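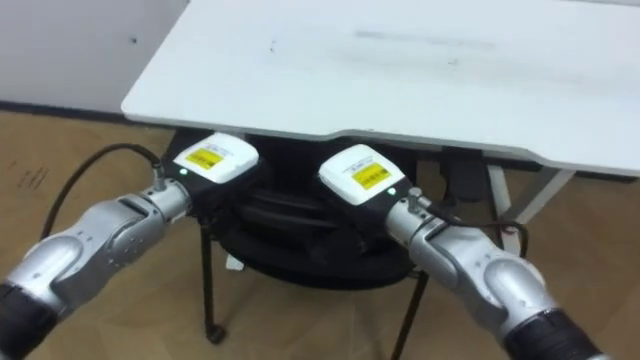
Step 1: Find out what the wobble is before you buy anything

Most advice on wobbly tables starts with a product. Felt pads, rubber wedges, self-levelling feet at a price I won't repeat. I have tried plenty of them and I remain unconvinced that most people need any.

Press down on each corner in turn. If one corner dips and the opposite one lifts, you have a short leg or a bad floor. If the whole top sways sideways and nothing lifts, the joints are loose and no pad on earth will help you.

Step 2: Blame the floor first

Turn the table a quarter of the way round on the same spot. If the wobble moves to a different leg, the floor is the culprit. Keep turning, a little at a time, and you will often find a position where all four feet sit down. The clever people say this always works. In my kitchen in Rullgate it works if you don't mind a table at an odd angle to the wall.

If the wobble stays with the same leg, carry on.

Step 3: Tighten what can be tightened

Empty the table and turn it over on a blanket. Get someone to take the other end. Check every bolt where the legs meet the frame and do them up by hand, then give each a quarter turn with the spanner. Stop there. Forum wisdom says to go as tight as you can, and forum wisdom is how Lamai Sukprasert ended up with a split rail on a perfectly good desk.

Thread glue? Maybe. I used it on one table and left it off another, and after a year I couldn't tell them apart.

Step 4: Pack the short leg

Slide bits of card under the short leg until the rocking stops. Squash the card flat between your fingers, measure the stack, and cut a shim from hard plastic or thin wood to match. Stick it to the foot with ordinary wood glue. Cork is often suggested — it squashes, and you will be back here by next August.

Please don't saw the other three legs. Nuanchan Ongart swears she has done it well, but I have only seen the coffee table.

Step 5: Test it properly

Leave the glue overnight. Put a full glass of water near one corner and lean on the opposite one. A ripple is fine. If it slops, go back to Step 1 and press the corners again, this time with the table where you mean to keep it.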